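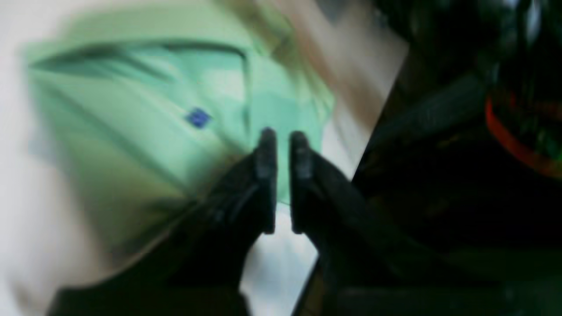

Wrist camera view during garment handling, parallel fingers with the mint-green fabric. Panicker workcell.

Progress report: gripper and wrist camera comparison for folded garments
Prepared by Revathi Hegde for the Panicker project office
Period covered: through the end of January

Summary

The project is on schedule for the comparison work and two weeks behind on the controller work. Both grippers have now been run on the full set of handling tasks. We recommend keeping the Mesov parallel gripper as the main tool for the next period and holding the Ravex gripper as a spare. The wrist camera will need a shorter exposure before we record any more data for the written comparison. The request for a second lighting kit is withdrawn.

Work completed

The task set has 11 handling tasks. They cover picking up a folded garment by one edge, sliding it across the table, turning it, opening a collar, and placing it on a stack. Each task was run with both grippers on the same arm, using the same controller settings, so that the fingers were the only thing that changed between sets. Changing from one gripper to the other takes 9 minutes including the calibration check, down from most of a morning at the start of the project. The saving came from the new adapter plate and from keeping two stored tool definitions in the controller.

The Mesov gripper completed 49 of its scored runs without an operator stepping in. Scoring for the Ravex is still being checked against the video, and I would prefer to report both results together in the next update once the same person has reviewed them. My own reading from the sessions is that the Ravex holds a stack better and is worse at getting hold of a single layer. Its fingertips are wider and tend to push the fabric ahead of them before they close on it.

Wrist camera

Blur is the main problem with the wrist camera at present. When the arm moves at normal speed the cloth smears, and the grasp point software loses the fold lines it needs. Slowing the arm down fixes this but makes the cycle times useless for comparison. We have tested a shorter exposure with the existing lights and the picture is dark but usable. The remaining question is whether the white tabletop can be kept from washing out at the same time. A gray mat was tried for one session and helped, although it added drag and changed how the shirts slid, so the results from that session are not included in the scores.
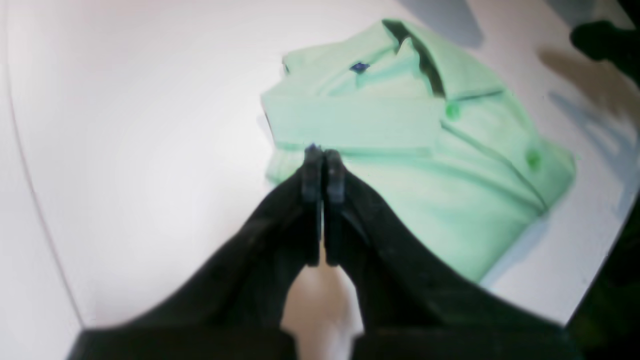
Finger alignment at the approach is now checked before each set. The arm is brought in slowly with the fingers closed and stopped at the garment, and the operator confirms that the tips line up with the lower fold before the run is allowed to start. On a shirt folded like this one, the broad band across the front is the feature that matters most, and the tips should be just below it. The collar and the two darker green buttons are useful as a second reference for the angle of the bundle, and the software now picks up the small navy tag near the collar as well. We plan to stop relying on the tag, as plain shirts will not have one.

Controller

The Plitier controller was installed later than planned. The delay was in the cable set, which arrived with the wrong connectors and had to go back. Basic motion works. Force readings from the fingers come through, but they lag behind the position readings, and until that is corrected we cannot use them to decide when the fingers have reached the table. For now the approach height is set by hand for each garment type. This is slow - and it is also the step where most of our operator errors come from.

Problems and changes

One set of fingertip pads wore through earlier than expected and was replaced from stock. Please note that the remaining stock is a single set, and I have asked for more under the existing parts budget.

The order of the tasks was changed partway through the period. Stacking was moved to the end of each session because a failed stack meant refolding everything before the next task could start. Scores from before the change were kept, as the tasks themselves are the same.

Plans for the next period

Finish the video review of the Ravex runs and send the joint table.
Set the camera exposure and rerun the tasks where blur caused a failure.
Work with the supplier on the force reading delay.
Add towels and one heavier garment to the task set.

Budget

Spending is within the approved amount. Money set aside for the second lighting kit can be moved to fingertip pads and a spare cable set if the project office agrees. I need a decision on that before the next parts order goes out.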